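2026-01-16
By Ibsa Derese
Filed under: Kitchen & Pantry, Quick Fixes

Bottles and bags, getting the shopping home and put away without the mess. Quick list, no order, typed between loads.

Heavy stuff goes in first. Always. Bottles standing up if they fit, wedged with something that won't bruise. Potatoes are good for this. Bread never.

Soda needs a rest after the trip. Leave it an hour before you open it, longer if the car got hot. Open over the sink, quarter turn, wait, quarter turn again. 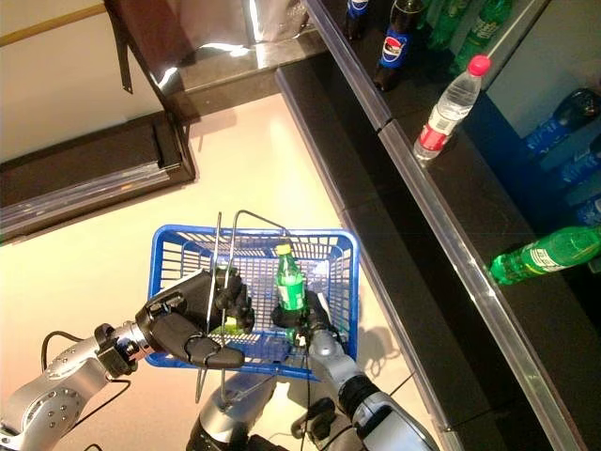
Sticky caps: run the neck under warm water, dry it, then grip with a rubber band. Works on jam jars too. Don't use your teeth, my dentist bill in December was $565 and I am not joking.

Flat soda. Don't pour it out. Lemon-lime kind goes in pancake batter or a glaze for ham. Cola loosens burnt bits in a pan, half an hour soak, then scrub. Rinse realy well after or you get ants.

Freezer: never full bottles, you will forget them. I did. Ice behind the drawer till spring.

Storing opened bottles. Stand them up, cap tight, back of the fridge where its coldest. Squeezing the air out first does nothing for fizz, so quit doing that.

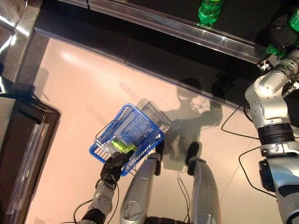
Skellden wrote in to disagree about the squeezing, says it kept a big bottle going four days in their house and the whole family swears by it. Fine. Try both, two bottles same day, see what you get. Mine went flat either way.

Baskets, bins, anything with a mesh side. Crumbs and onion skin get in the holes. Old toothbrush, dish soap, hot water. Rinse from the outside in so the gunk pushes back out. Dry upside down on a towel. If it has wire handles dry those by hand or you get rust spots where they bend.

Grease on metal: dab of dish soap on a soft cloth, wipe, clean water, wipe again, dry right away. No steel wool on anything shiny, the scratches stay.

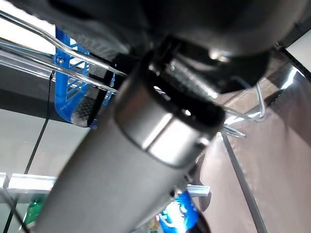
Polished metal shows every mark. Soft cloth only.

Next time: onions, and why mine keep sprouting. Send yours in if you have a trick.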